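Print this page | E-mail this page

4. What tenants thought their agreements said

I should say at the start of this section that I went into the interviews expecting to write about rent. Rent is what people ring advice lines about, and it's what most of the work I reviewed in Section 2 is about too. But when you sit down at a kitchen table with somebody and a tenancy agreement, and ask them to tell you in their own words what they signed, they skip the rent clause more or less straight away (they know what they pay!) and go looking for the bits that worry them. So this section has ended up being about repairs, visits and the small household rules, and I'm rather glad it has.

We spoke to 28 tenants, all of them renting privately in Kurach, and all on agreements drawn up from one of two standard forms. The first is the form used by Grirkar, the letting agent, and the second is the one that smaller landlords in the town tend to pass round among themselves, which I'll call the Bailly form after the street where I first came across it. The Grirkar form is long and was obviously put together by somebody with legal training. The Bailly form is shorter, older and has been typed over so many times that no two copies are quite the same. Laurinda Caldeira did most of the interviews on the Grirkar side and I did the rest, and we swapped transcripts as we went along so that neither of us got too attached to our own pile.

4.1 The word "reasonable"

If I had to pick one word that caused trouble, it would be this one. Both forms are full of it. The landlord may enter on reasonable notice, the tenant must take reasonable care, the tenant must pay the reasonable costs of this, that and the other. A lawyer reads the word and relaxes a little, knowing that a court would look at all the circumstances. Our tenants read it quite differently. To most of them "reasonable" meant whatever the landlord thought was reasonable, and a fair few had never considered that anyone else might get a say.

One woman told me she had stopped going away at weekends during her first year, as she thought "reasonable notice" could mean a phone call from the car outside. I asked where she'd got that from and she turned the page round and pointed at the clause. She had read it, and read it carefully – it simply didn't tell her what she needed to know. Babar Minhas, who read the draft of this paper and was kind about it on the whole, put a note in the margin asking whether this was a wording problem or a power problem. I think it's both, and I don't think my interviews can pull the two apart.

4.2 Repairs

Here the law does a good deal of the work whatever the paper says. A landlord in England who lets a home on an ordinary short tenancy has to keep the structure and outside in repair, along with the installations for water, gas, electricity and heating, and a clause trying to hand those jobs over to the tenant generally won't have any effect. I explained this at the end of each interview (never at the start, or I'd have spoiled the answers) and it was news to 21 of the people we spoke to.

What surprised me was how many had found the right answer in their own agreement and then talked themselves out of it. The Grirkar form does set out the landlord's duties, quite fully, but it does so after several pages of the tenant's duties, and by that point people had made up their minds about who was responsible for what. A man with a broken boiler had read as far as "the Tenant shall keep the Property in good and clean condition" and paid for the engineer himself. When we got to the landlord's page together he went rather quiet, and then asked if he could borrow my pen.

The Bailly form has the opposite fault. It hardly mentions repairs at all, and the tenants who had it assumed that silence meant the job was theirs. I don't suppose the people who first typed it meant any harm by that. They probably thought everyone knew.

4.3 The household rules

Both forms end with a list of small rules, about noise, hallways, pets, drying clothes and getting rid of household waste (Figure 1). I nearly left these out of the interview sheet. Laurinda talked me round, and she was quite right, for this was where people had most to say, and where they had read most closely.

Figure 1. Household waste: a length of orange peel over a bin. 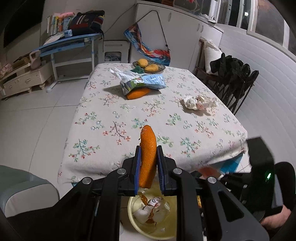

The rules are written in much plainer words than the rest, and I'd expected that to be a good thing. In one way it was. People could tell me what the rules were without looking. But they also gave them far more weight than I think they deserve. Several tenants believed that breaking any one of the rules, even once, would be enough to lose them their home, and they worried about drying a jumper on the radiator in a way they never worried about falling behind with the rent. The plain words had made the rules feel serious, and nothing on the page told them what would really follow from a slip.

There is a legal point tucked away in there as well. Consumer law asks that written terms be transparent, meaning plain and easy to read, and it's tempting to treat that as a matter of short words and short sentences. Our household rules would pass that sort of test with ease. Yet a tenant who understands every word of a rule and still can't say what happens if she breaks it hasn't been told very much. I come back to this in Section 5, where I try out some different wordings.

4.4 A few cautions

It's one town and two forms, and we found people through the Buder advice sessions, so they were already the kind of people who ask for help. Each interview lasted some 60 minutes and a couple were cut short by school pick-up. We also did the whole lot in July, when boilers and damp are not on anybody's mind, and I'd expect the repairs answers to come out differently in winter. I would very much like to go back and see.

Contact us | Copyright 29 Dec 2024 | Back to top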